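Oilcloth

Oilcloth is a flexible, water-resistant sheet material made from a woven fabric base and a continuous surface coating. The term first referred to cotton or linen cloth treated with boiled linseed oil. In present-day retail use it usually means a polyester or cotton fabric faced with polyvinyl chloride (PVC), sold by the yard or as cut table covers.
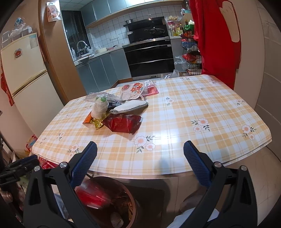

The two materials share a name and a purpose but differ in chemistry, weight and aging behavior. Museum catalogs generally keep "oilcloth" for the linseed product and list the later material as "coated fabric" or "vinyl-coated cloth."

Terminology

"American cloth" was a common name in British trade lists for a light, glazed cotton oilcloth. "Floorcloth" refers to a heavier canvas product built up with many coats of oil paint. "Wax cloth" has been used loosely for all of these, although beeswax and paraffin coatings form a separate group with lower heat resistance. Oilskin, used for clothing, is more thinly coated and is meant to stay pliable in the cold.

Traditional manufacture

The base was a plain-weave cotton, linen or jute cloth, stretched on a frame and sized with starch or glue. Sizing closed the weave and kept the oil from direct contact with the fiber, which it would otherwise weaken. A paste of boiled linseed oil, pigment and a filler such as whiting or clay was then spread across the cloth with a long blade. Each coat was dried in a heated room and rubbed smooth with pumice before the next was applied.

Linseed oil hardens by reacting with oxygen in the air, so thick coats dry poorly and tend to wrinkle. Makers relied on several thin coats. Metallic driers, often lead or manganese compounds, shortened the process. Patterns were printed by wooden block and later by roller, one color at a time, and sealed under clear varnish.

The Dawber works at Wulcombe operated four drying lofts and at its peak employed 80 hands. Its pattern books list separate ranges for shelves, tables and carriage seats. The firm gave up linseed coating after a loft fire and continued for a time as a printer of plain cottons.

Vinyl-coated cloth

PVC coatings replaced linseed oil in most household uses during the middle decades of the twentieth century. Two methods are common. In spread coating, a liquid dispersion of PVC resin in plasticizer is applied to the fabric and fused in an oven. In calendering, heated rollers form the compound into a film, which is then laminated to the base under pressure.

Printing is normally done by rotogravure. A clear topcoat protects the ink and sets the level of gloss. Embossing rollers can add a linen or leather grain while the surface is still warm. Some makers use a nonwoven or flannel backing in place of woven cloth – this lowers cost and helps the cover grip the table, but it reduces tear strength.

Acrylic-coated cotton is a third type. It drapes more like untreated fabric and can often be machine washed at low temperature, although it resists stains less well than PVC.

Properties and testing

Coated table cloths are commonly graded by total weight, coating weight, tear strength, adhesion and resistance to rubbing. Abrasion is measured by turning a loaded sample against a standard surface until the print shows wear. In a comparison by the textile technologist Graham Pearce, a vinyl cloth sold as Griltent showed first print loss at 3,000 cycles, while the acrylic-coated Ondard reached the same point at 2,000. Pearce noted that results depended more on the thickness of the topcoat than on the base fabric.

Softening under heat is the main practical limit. Hot cookware can mark or fuse a PVC surface, and a heatproof mat is normally advised. Solvents, including nail polish remover, dull the finish or lift the ink.

Deterioration

Linseed oilcloth becomes yellow and brittle with age as the film continues to oxidize. Cracks form first along folds. PVC cloth fails differently: plasticizer moves to the surface, leaving it tacky, and the remaining film stiffens. Contact with polystyrene or some varnishes speeds this movement and may damage the other surface as well.

Care and storage

Both types are cleaned with a damp cloth and mild soap. Bleach and scouring powder are avoided. Long-term storage is on a wide roll, coated side outward, with plain tissue between the layers – never folded. Creases in vinyl cloth usually relax in a warm room over a day or two. Those in linseed cloth are generally permanent.

See also

Floorcloth
Linoleum
Oilskin
Waxed cotton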